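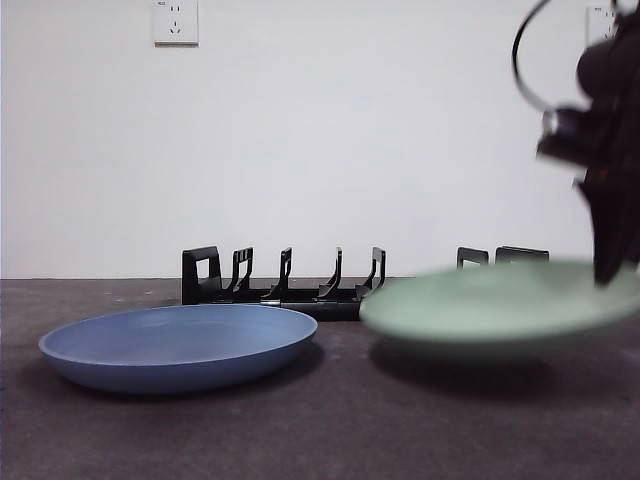
Plates, racks and a reduced training set

The present post sets out one result from the Vundari study, in which a robot arm learns to place plates upright in a dish rack. The question was a narrow one: how much human demonstration does the task require before further examples cease to help?

The first training set held 2000 demonstrations. A second was cut down to 100, chosen so that the starting positions of the plates differed as widely as possible. Both were used to train the same model, under the same settings. A run is counted as complete only when each plate stands in a slot of its own.

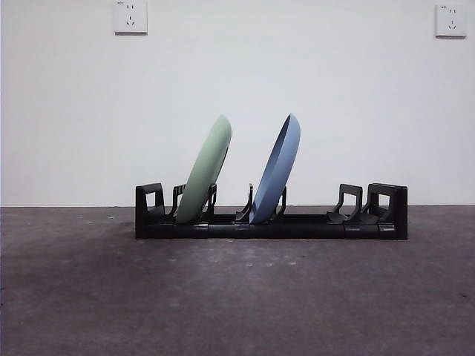 Posted by the author, Trilville
12 June 2025
Filed under: Research notes

The green and blue plates stand in separate slots, with one further slot left empty. An arrangement of this kind meets the rule given above, whichever slots are used. The lean of the plates is not scored.

The smaller set reached 90 per cent of the completion rate of the larger one. Most of the remaining loss arose at the moment of release. The wrist view was therefore added as a second input in May, and its effect is still being measured. With the fingers open, it shows the floor between them and the rack beyond. 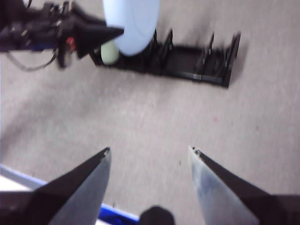 Limits of the result

Only one design of rack was tested. The Sasaki trials, which use deeper bowls, will be reported separately.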